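Nanora — README
Version 40

Quick notes so people stop emailing me the same three questions. Will tidy up later.

What it does

Nanora watches which apps on your phone are talking to the network and lets you cap them, per app, by the day or by the month. Runs in the notification bar. You set a limit, the app hits it, the app goes quiet until the counter resets. It doesn't read what is being sent, only how much.

Works over mobile data and wifi, counted separately. Roaming is a third counter, off by default, turn it on before you travel.

Installing

Copy the package to the phone, open it, say yes to the two permission screens. If the second screen never shows up, restart the phone and open Nanora again. Older builds need to be removed first — your limits will be lost unless you export them (Menu, Backup, Save to file).

First run takes a minute or two while it builds the app list. Leave it alone. If you switch away too early the list comes up half empty and you have to hit Rescan.

Setting a limit

Tap the app name. Pick day or month. Type the number in megabytes. Zero means blocked completely, blank means no limit. People mix these two up constantly so the next version will have proper buttons.

Group limits work the same way. Long press to select a few apps, then Group. The group shares one allowance. An app can only be in one group, if you add it to a second one it leaves the first without asking. Known problem, issue 453.

The demo album

There's a small photo album bundled with the download so you can try the upload counter without using your own pictures. Open it in the Samples tab, press Send, watch the number climb. All the files go to a dummy address on your own phone, so no data gets used up. Captions in the album are editable too, long press on the text.

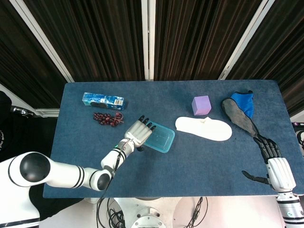

Grapes, blue box and plastic container on the table

To clear the album go to Samples, then Remove All. It comes back if you reinstall. The counter for the dummy address doesn't reset at midnight like the others, you have to zero it by hand.

Profiles

Three come with it: Home, Away, Quiet. Home has no limits. Away turns off background traffic for everything except messages. Quiet blocks the lot from the time you choose until morning. You can rename them but not delete them, sorry. Your own profiles can be deleted whenever you like.

Switching is by hand or by wifi name. If your home and work networks have the same name Nanora can't tell them apart and will use whichever profile is higher in the list. Drag to reorder.

Backup file

Plain text, one app per line: package name, limit, period, group. Fields split by a semicolon. You can edit it in anything, just don't leave blank lines in the middle or the import stops there and dosen't say why. Max 40 profiles in a file.

Things that don't work

— The counter drifts from what your carrier says. Carriers round up, Nanora doesn't. Set your limit a bit under.
— Dual SIM phones: both cards are added together. Rawan Srour is working on it, no date.
— The port setting takes 2032 and nothing else on some tablets. Leave it as it is.
— Widget colour goes back to grey after an update.
— Battery saver kills the service on a few makes of phone. Add Nanora to the exceptions list in your battery settings. Menu names are different on every phone so I can't give you the steps, have a look around.
— Can't run with another blocker or a VPN at the same time. Only one app gets the slot.

Translations

Arabic and French are finished, thanks to Musa Tijani for both. Swedish is half done, anything missing falls back to English. If you want to do another one, copy the strings file, translate the right hand side, send it back. Keep the bits in curly brackets exactly as they are.

Reporting bugs

Menu, Help, Save log. Attach the log. Tell me your phone model and wether you were on wifi or mobile. "It stopped working" with no log goes to the bottom of the pile.

Feature requests are fine but check the list first — dark theme and a weekly limit are both on there already.

Licence

Free for personal use. Offices and schools please write to me before putting it on a whole set of phones. The icon set is by Dandach and has its own licence, see icons.txt in the same folder.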